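Kitchen bench tips: setting up for a household robot arm

Compiled by Jonalyn Lagman for the Gikura home automation pages. Last checked 5 Jun 2021.

These notes apply to a single benchtop arm working in an ordinary kitchen on light pick-and-place jobs: packets, small boxes, shakers, mugs. They do not cover knives, open flame or anything carried over a hot element. The maker's manual takes precedence wherever the two disagree.

Standards
ISO 13482 deals with personal care robots and is the usual starting point for machines used around people at home. ISO 10218 is written for industrial robots, and compliance with it says little about a kitchen. Ask the supplier which standard the arm was assessed against and get the answer in writing. The Drokuvetti bench unit, for one, ships with a declaration sheet in the lid of the case. Keep it with the warranty papers.

Work area
Give the task one fixed surface. A cutting board with a raised rim works well, as small boxes are less likely to slide off it. Check that the board doesn't rock. On polished stone, put a damp cloth or a non-slip mat under it.

Set drawers before the run and leave them set. An open drawer changes the clearance in front of it, so a path taught with the drawer shut has to be taught again.

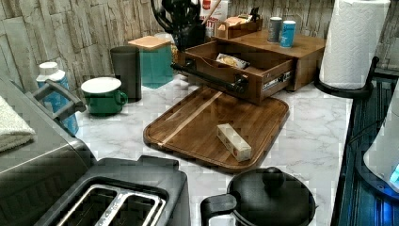 Small box on the cutting board, organizer drawer open behind it.

Tall items go to the back or the sides. Canisters and utensil holders should be outside the swept path, including the path of the elbow, which new owners often forget. Handles are best turned away from the arm.

Appliances
Toasters, ovens and air fryers within reach are to be switched off at the wall and cold before the arm is enabled. Tuck cords behind the appliance. Lidded pots may stay on the bench if empty. Take tea towels off appliances and put them away.

Speed and load
Limit speed to 185 mm/s for anyone's first month with the machine. Total load, gripper included, should not exceed 833 g on the Letley wrist. Robles fingers wear at the tips; replace the pads after some 12 weeks of daily use.

Stopping
The stop button stays within reach of the person supervising, on the side away from the arm. Test it before each session. If the arm stops on its own, cut the power before putting a hand in to clear the object.

Cleaning
Wipe finger pads with warm soapy water and dry them fully. No bleach. Pads that touch unwrapped food need a food-contact rating, and plain grey pads don't have one.

Next revision due in July.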